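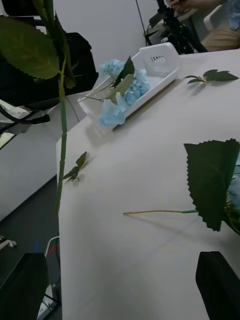
十一月，上午，花材整理

接着上次没做完的：把仿真花从纸箱里清出来，按枝重新归类，能修的修，不能修的拆叶子留用。长桌早上擦过一遍，用的是湿布加一点中性洗涤剂，没用酒精。上回用酒精擦完，有几枝浅色花头沾到残液，边缘发白，以后桌面和花都不再碰酒精。

今天先做浅蓝绣球。花头放进白色塑料筐里，叶子留在枝上，不急着拆。筐浅，端壁上有一排小方孔，抖下来的灰能从孔里刷出去，比之前用的深箱子顺手。缺点是花枝比筐长，杆子只能搭在筐沿外面，端起来的时候容易勾到袖口。端筐的时候两手托底，不要抓筐沿。

散叶暂时直接放桌面，不进筐。原因是一进筐就压在花头下面，找的时候又得全翻一遍，绣球的小花瓣经不起这么翻。散叶要叶面朝上放平，叶柄断口露出来，方便看是齐断还是撕裂。齐断的可以直接插回去，撕裂的要先修一刀再上胶。

绣球的问题

这批绣球是从Orberg那边的旧陈列上撤下来的，撤的时候整束捆着，花头互相挤，靠里的一面偏扁。处理办法按以前的来：
先用软毛刷从花心往外刷，顺着花瓣，不要横刷。
压扁的花头用吹风机低温档，离开20厘米，一边吹一边用手指把小花往外拨。
吹完不要马上堆叠，放着凉透再归筐。
高温档试过一次，花瓣卷边，救不回来，那枝拆了当填充。

叶子的绿色不一致。有深绿的，有偏黄的浅绿的，搭在同一片蓝花上看得很明显。查了一下旧清单，Orberg那边补过一次货，可能是两个批次混在了一起，清单上没写清楚，先记疑问。做成品时一枝上只用一种绿，不要混。归类的时候还是放一起，等全部刷完再按颜色分。

直立长枝

亮绿色的那种长枝，杆上有棱有节，顶上带大锯齿叶，单独处理，不跟绣球一起放。这种枝不能平放太久，叶片大，平放时叶面先着桌，压上一晚就有折痕。刷叶子的时候从中间主脉往两边走，齿边最后用小刷子点一下。齿尖容易挂纤维，抹布不行，抹布的毛都留在上面了。

杆里有铁丝，弯的时候要在节与节之间弯，不要在节上弯。节上是接口，弯两次外皮就松。Vurnano那套橱窗方案里要求长枝往外倾，上次就是直接在节上掰的，挂了没几天外皮开口，露出里面的铁丝，后来用绿胶带缠的，近看不好看。这次改成在节间分两处弯，每处弯一点。

胶的试验

散叶回插用了两种胶，各试了几片。
热熔胶：快，但是拉丝，叶柄细的地方容易鼓出一坨。枪嘴换成2毫米的细嘴以后好些。温度高了会把叶柄烫软，要等枪嘴滴出来的头一截胶抹掉再点。
透明软胶：慢，要夹住等，按管子上写的要静置14小时才能受力。接口干净，弯折的时候不脆。
结论暂定：细枝小叶用软胶，花头下面看不见的位置用热熔胶。大锯齿叶自重大，两种都试过，热熔胶掉过一次，软胶的明天再看。

夹子不够用。晾衣夹太紧，会在叶子上留印，垫一层纸也还是有。改用纸胶带绕一圈固定，撕的时候顺着叶脉方向撕，没带起表面的颜色。纸胶带快用完了，要补。

存放

Grube的架子腾出来一层，放绣球。层高够，筐不要叠，单层放。长枝竖着插到高桶里，桶底压点重物，一桶最多50枝，再多就互相刮叶子。散叶用自封袋按深绿、浅绿分开，袋子不要抽气，抽了叶子会皱。

标签还是贴在筐的端壁外侧，不要盖住孔。以前有人把标签贴在筐底，找的时候要把筐举起来看，花全滑到一头去了。标签写花名、颜色、来源、是否刷过，这四项写全，缺一项下次就得重新认。

待办

绣球刷完以后按叶色分两类，再核一遍清单，问清楚浅绿叶是不是后补的。
补纸胶带，补细嘴。
软胶的大锯齿叶明天上午拉一下，看接口。
Brerkach要的那组桌花先按浅蓝配深绿出一个小样，高度压低，坐下来不能挡视线。小样做好放窗边看一下自然光，蓝色在室内灯下偏灰，上次就是只在灯下看了，摆到外面颜色跳得厉害。
桌面收工前再擦一遍，散叶先收袋再擦，掉在桌缝里的碎花瓣用刷子扫出来，留着，补花头用得上。

补记，下午四点

绣球刷了大半，剩下的都是花头压得比较重的，放到最后一起吹。吹风机滤网堵了，拆下来清了一次，里面全是仿真花的细毛，以后每次用之前先看滤网。浅绿叶在窗边看比灯下更黄，单独做一组配白花可能合适，手头没有白花，先放着。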